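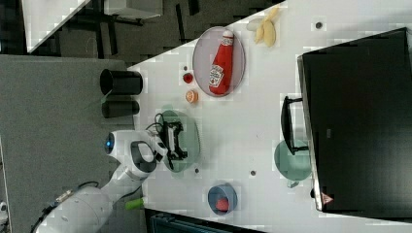
Any plate that comes back with half a banana on it should not be going into the red bin, Hauke Reinholz told the Plestdale kitchen users' meeting, and the new sorting rules for the Tollow centre now say as much.

The rules take effect on May 19, 2020 and cover the shared lunch area on the ground floor, where tables have been left with fruit, sauce bottles and used dishes on them well into the afternoon. They apply to all groups that book the space, including the after-school program and the Wellberg seniors' lunch.

Under the changes, fruit and other food scraps go into the green bin beside the sink. That includes banana peel, citrus and tomatoes. Paper towels may go in with them, but cling wrap and yogurt lids may not. Plates and bowls are to be scraped before they are stacked. Coloured plastic dishes go in the lower rack and are washed separately from the centre's white crockery, which stays in the Mühlbauer cupboard and is for catered bookings only.

Sauce bottles are to be capped, wiped and stood upright in the fridge door. Bottles left on the tables overnight will be thrown out the next morning. Reinholz said ketchup was the usual one, and that the centre had gone through six bottles since the start of the year, most of them binned well short of empty.

The centre has 103 plates and bowls in its coloured set, down from the 300 pieces it bought when the lunch area opened. Some were cracked in the dishwasher and others have gone home with food on them. Groups are asked to check their cupboards and return any pieces they find to the basket at the front counter. There is no charge for late returns.

A replacement order of 70 pieces has been approved and should arrive in July. The new bowls will be deeper than the current ones, following complaints about soup.

Tables must be wiped down at the end of each booking, including the edges and the area around any holes in the surface, where crumbs collect. Cloths are in the second drawer and should be put in the laundry bag after use.

Groups that want a printed copy of the rules can pick one up at the front counter during opening hours. A larger version will go up over the sink.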